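Notebook – arm and gripper purchase, planning notes
March, Monday, started 9.40

Carrying on from last week's page. The Brorner quote is in and I have read it twice. Eduardo Maglaya wants a yes or no before the equipment round closes. At the moment mine is "not yet", and I'm writing down why so I don't have to reconstruct it in the meeting.

What is being asked for: one arm, one parallel-jaw gripper, a stand, a controller, delivery, two days of setup. The arm itself I have no quarrel with. Reach is fine for the bench, payload is more than we'll ever use. My trouble is with everything underneath the first line.

Gripper. Brorner list it at 3,000 with the standard fingers. Wellton's comes in at 2,000 but needs an adapter plate, and the Wellton rep could not tell me on the phone whether the plate is included or even in stock. Asked him to put it in writing. Nothing yet. Eduardo says go with Brorner and be done with it, one supplier, one phone number to ring. I have been on the other end of one phone number before (see the conveyor pages, old book) and it rang a long time.

Spare fingers: neither quote has them. We will break fingers. Add a line.

Service contract: Brorner offer "priority cover". Asked what non-priority people get. Was told someone would come back to me. I'd leave this out for the first year and put the money into spares, but Eduardo disagrees and he may be right if the controller goes.

Lead time: Brorner say 8 weeks. The small print says 8 weeks from acceptance of drawings, and we haven't sent any drawings because the stand isn't decided. So the real number is whatever it takes us to agree on a stand, plus 8. Please can people stop quoting the 8 on its own.

11.15
Stand. Three options on the whiteboard and I don't like any of them much. The bolted pedestal is stiffest but the floor by the east wall is the bad slab and I won't drill it again. The Cruzado trolley is on wheels with jacking feet. Everyone likes the trolley because you can push it out of the way, and that is exactly what bothers me, because it will get pushed out of the way and then nothing we taught it will line up. Third option is to reuse the old welding table. Flat enough? Don't know. To do: straight edge and feelers on it this week.

Phone call with Clevon about guarding. They want to sell us a full cell with interlocked doors. Their argument is that we'll want it in the end. Possibly. But we haven't done the risk assessment, so neither they nor we know what is needed, and I'm not buying fence before that's written. They are sending a price anyway. Put it in the file, don't put it in the budget.

12.50
The bit I keep coming back to is the simulation. Eduardo's case for skipping the hire period is that we can test the tasks in the simulator first, choose the gripper from that, and go straight to purchase. It saves the hire fee and saves a couple of months. I can see why it appeals.

My worry is what we'd be choosing on. A simulator is good for reach, for collisions with big things, for whether the wrist ends up somewhere silly. I'd trust it for where to put the stand. For contact I don't trust it at all until somebody shows me the friction numbers and where they came from. When I asked, the answer was "defaults". Defaults for what, against what?

Ran through the ring task with Eduardo on his machine after lunch. Saved one view for this page.
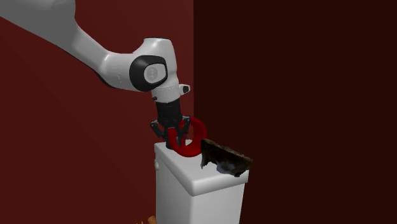
Ring task in the simulator, gripper over the white block. Fingers either side of part of the ring.

Notes from that session. Clearance over the lid is a fair thing to look at in there and I'd use it. Whether the ring is resting on the lid or just above it I can't tell from the view, and that matters if we start talking about how hard the fingers can come down. The ragged dark piece on the lid is very close to the ring. I'd like to know what shape the collision model thinks it is, as opposed to the shape it's drawn. Eduardo to look it up.

Also the ring is a kind shape for two fingers. Our real parts are mostly not kind. Want at least a thin flat thing and a floppy thing in the test set before anybody uses it to pick between Brorner and Wellton.

Agreed, more or less: 60 runs per gripper in the simulator, start positions shifted each time, failures logged with a reason. Then the same on a hired arm, same objects, and compare. If the two sets look alike I will withdraw the grumbling and sign. Eduardo thinks the hire is wasted money. I think it's nearly the only line in the budget that tells us anything.

16.20
Still open:
Wellton – adapter plate, in writing
Brorner – price for spare fingers, both sides
welding table flatness
hire quote, one month, with and without gripper
who is doing the risk assessment (me, probably)
training. Not in any quote. Two days of setup is not training

Compressed air: do we need it or not? Both grippers are supposed to be electric but the Brorner drawing shows an air port. Ask.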